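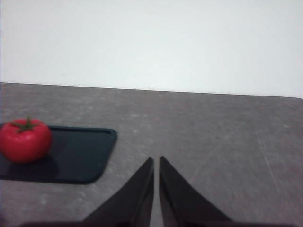

Surely you just buy the arm and sort the rest out afterwards, a reader wrote under my last post, and I've had more or less the same thing by email a few times now. I did exactly that the first time! So this is the page I should have written before spending any money: how to plan and budget for a small bench robot that picks things up and puts them down, if you're doing it at home or in a little workshop and paying for it yourself.

I'm assuming a table-top arm with a two-finger gripper and a small camera at the wrist, doing something modest like moving a tomato on and off a tray. If you want to run a packing line you need a different page and a much bigger wallet.

Step 1. Write the job down before you look at a single arm

Get a sheet of paper and write one sentence. Mine says "pick up one tomato from the black tray and put it down on the table to the right without marking it". That sentence did more for my budget than any catalogue. Soft fruit means I need decent control over how hard the fingers close. It's light, so I don't need to pay for lifting power. And it's all on one table, so the reach can be short.

If your sentence has an "and also" in it, cross out everything after the "and also" and put it on a second sheet for next year. I had "and also open the fridge" on mine for a whole evening. The arms that can manage a fridge door were so far out of my range that I shut the laptop and made toast.

Step 2. Measure the table, then measure it again with things on it

Clear a space against a plain wall if you've got one. I like a white wall and a grey table with a dark tray on it, so that anything red or green shows up nicely to the camera. You can buy backdrops for this, and I did look, but a bit of bare wall does me fine and costs nothing.

Mark where the arm's base would bolt down. Put your tray where you'd want it, then hold a tape from the base to the far edge of the tray. Mine came to 47 cm. Write that on the same sheet of paper. When you read an arm's reach on a shop page, check whether they're measuring to the wrist or to the fingertips, and whether that's with the arm stretched out flat (not much use, you can hardly steer it like that). I take a good chunk off whatever they say.

Don't forget height. You want the camera to be able to look down over the object, so the arm has to get up as well as out. I completely missed this on my first go and ended up with a shelf I had to take down.

Step 3. Split the money into four pots

I do this in a plain spreadsheet, one row for each pot:

Arm and gripper
Camera, cables and power
Table, fixings and lighting
Spares and consumables

Fill in the last three before the first one. I know, the arm is the fun bit. But if you fill in the arm first you'll spend up to the limit and then find you can't afford a clamp. What's left once the other three are done is what you can spend on the arm, and you only look at arms in that range.

My second pot came to £129, nearly all of it the camera and one long, good quality cable. I'd tried a cheap cable before and it dropped out every time the wrist turned round. Check the bend in the cable as well as the length - it has to follow the arm about all day.

My last pot was small and I regret it. Fingers wear and pads come loose. You'll also get through an amazing amount of fruit. I buy tomatoes for the robot and then more tomatoes for the kitchen, and they've got to live in separate bowls or there are words. Put the fruit in the spreadsheet, it's a real cost.

Step 4. Get quotes, and ask the boring questions

I ended up with three sellers on the list. Altham does complete kits, Callala sells the arm on its own, and Duman is mainly grippers and fingers. All perfectly pleasant to deal with, and all with quite different ideas of what comes in the box.

These are the questions I send to everybody now, copied and pasted:

Is the gripper included, and can I change just the fingers?
Is the power supply in the box, with a UK plug?
Is the wrist camera mount included or extra?
What does one replacement finger cost, posted?
Does the software have a yearly fee, and what stops working if I don't pay it?
Who pays the carriage if it has to go back?

The finger question is the one that changed my mind. The Altham kit looked the dearest until I priced a year of spares for the other two. Narrow, tapered fingers like the black pair I use are lovely for getting in close beside something, but a fine tip is also the first bit to get bashed on a table, so you will be buying more of them.

Step 5. Add the bits that aren't on anybody's quote

Carriage on an arm is heavier than you'd think. Mine was the kit price plus £240 once I'd added delivery, a proper clamp set and the extended cover. That's a lump that I hadn't planned for the first time round, and it came straight out of the heating money.

Other things to put in: an emergency stop if it isn't supplied, a non-slip mat, and a spare tray. Get a tray with a slight rim so round things stay on it. Choose a dull finish if you can, as shine can confuse the camera. And if the table is one you care about, cover it or use a different table.

Step 6. Plan your time as well

I never used to count this. Unpacking and bolting down took me an afternoon. Getting the camera and the gripper to agree about where a thing was took four evenings. Then there's the practice, which goes on for as long as you've got patience. If you're buying for a club or a classroom, put those hours on the sheet where whoever is paying can see them, because otherwise they expect it to be working by teatime.

Start with one object on a nearly bare table. It's tempting to put the whole fruit bowl out. One tomato is plenty to begin with, and it has a green top that makes a handy thing for the camera to look for.

Step 7. Decide when to buy

I wait for the end of a financial year if I can, and for me that meant March. Two of the three sellers had ex-demo stock then. Ex-demo is fine for an arm as long as you get the full cover in writing. I wouldn't buy used fingers or a used cable.

If the total still makes you wince, look at hiring. A place called Ikano will rent a bench arm by the month, and I've used them when I wanted to see if a job was possible at all. Set a limit before you start, though. I kept one so long that I'd have been better off buying it, and I only noticed when I was doing my sums for this page.

Last updated Dec 1, 2020

Comments

Anonymous
The "and also" rule has just saved me a fortune. My sheet had "and also water the plants" on it. Gone!

Anonymous
Is the clamp set really necessary if the table's heavy? Mine weighs a ton.

Author reply
Yes, I'm afraid. It's the arm that shifts about on top, however heavy the table is. Even a tiny slip and the camera's idea of where things are is wrong and you're back to setting up again.

Anonymous
I'd add a bit for lighting. We do ours by a window and it behaves one way in the morning and another way after lunch. A cheap lamp with a diffuser sorted it, and we pull the blind down now. Soft even light is what you're after, no hard shadows.

Anonymous
Would you go for the kit again or buy the arm and gripper separately?

Author reply
Kit again for a first one. For a second I'd probably get the arm on its own from Callala and put Duman fingers on it, but check the mounting holes match before you order, I've got an adaptor plate in a drawer that fits neither.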